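Desktop Refurbishing at Sterkema: Inside the Towers

The shop at Sterkema takes in used office desktops and gets them ready for schools and small businesses. We handled 340 of them last year, and February was the busiest month. This gallery shows a Dell tower open on the bench.

Processor and socket
An Intel processor just over the open case. The load plate is up on the empty socket, and the four black memory slots next to it have nothing in them. The round coin-cell battery is still in its holder.
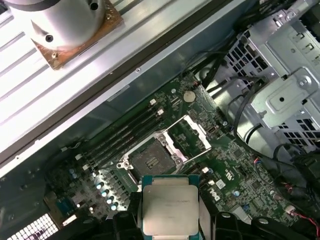
The case on its side
Side panel off, green motherboard facing up. The silver power supply runs along the front, with the drive cage to the right. Blue plastic marks the latches on the drive bay. We keep panels on the Haruna rack, tagged by job number.

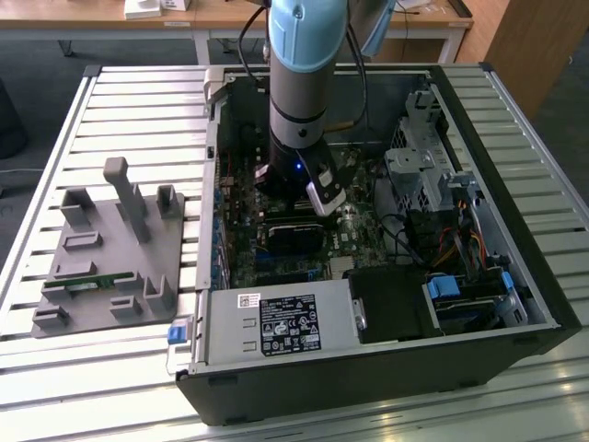
Around the socket
The metal bracket of the CPU socket sits near the middle of the board. Red, yellow, orange and black power cables run down from the drive cage. Job 27 on the Edwood order.
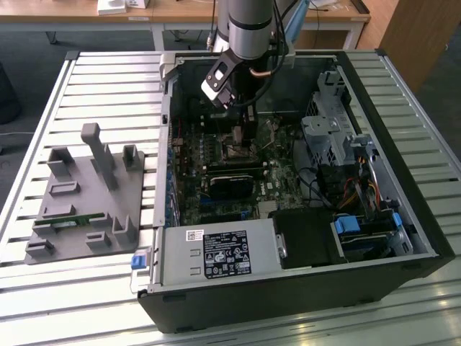 Gallery and captions by Mahtab Soltani
Posted December 13, 2023

Questions about parts or drop-off can be left at the front counter.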